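5. Recording a Series on the Flistaveck Receiver

Use this section to record every new episode of a drama or comedy from the Prevero program guide. The receiver must be connected to a network and have at least 50 GB free.

1. Press GUIDE and highlight any episode of the show.
2. Press OPTIONS, then select Record Series.
3. Set Episodes to New Only. The All setting also records reruns.
4. Set End Late to 2 minutes.
5. Press OK. A double red dot appears next to the title.

Note: Live sports can push a show past its listed end time. End Late does not follow the broadcast. 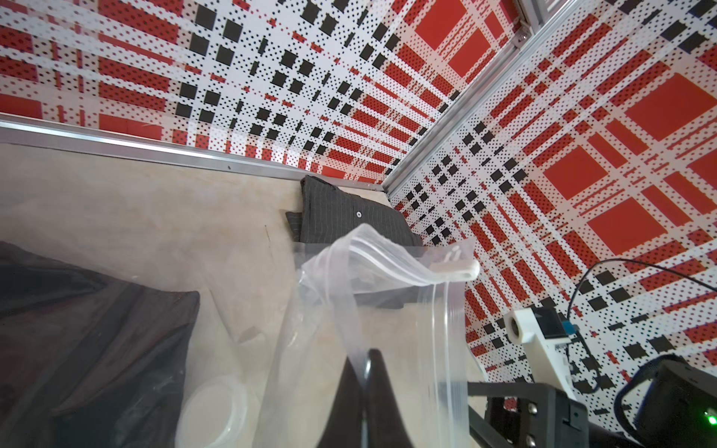
Henryk Zawadzka: On my receiver, two minutes was too short for a season finale. I set End Late by hand for that one episode and left the series rule alone.

To change a single episode:

1. Press LIST and open the Scheduled tab.
2. Highlight the episode and press OPTIONS.
3. Select This Episode Only, enter the new end time, and press OK.

Caution: Selecting Delete Rule removes all scheduled episodes of the series. Finished recordings are kept.
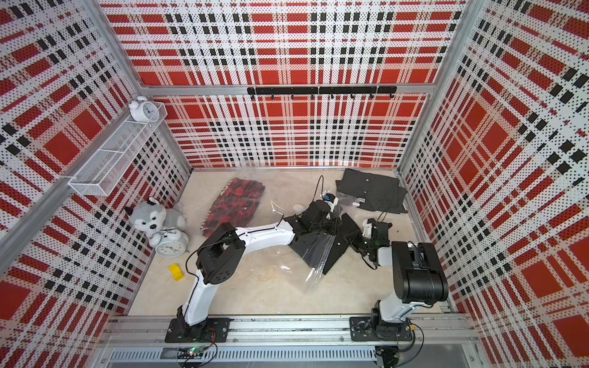 What happens if two series air at the same time?
The receiver records both. A third show in the same time slot is skipped and listed under Conflicts with code 851.

To clear a conflict, open Conflicts, highlight the skipped show, and select Find Later Airing. If no later airing is listed, move the show up in Series Priority before the broadcast starts. 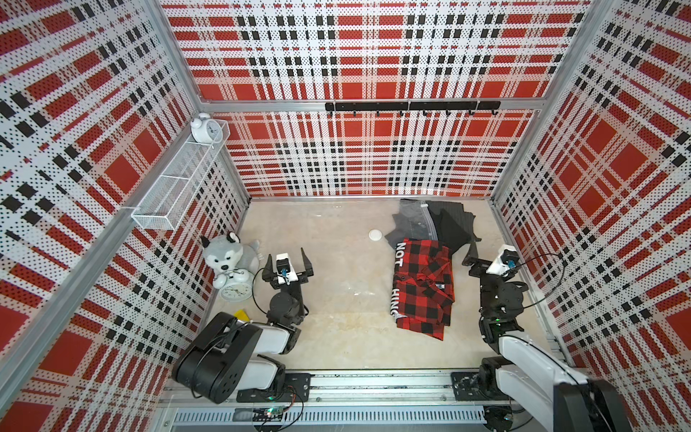
Figure 5-3. Plaid-walled enclosure with two robot arms, general view.

Guide data is updated each Tuesday. Series rules are checked against the new listings after the update.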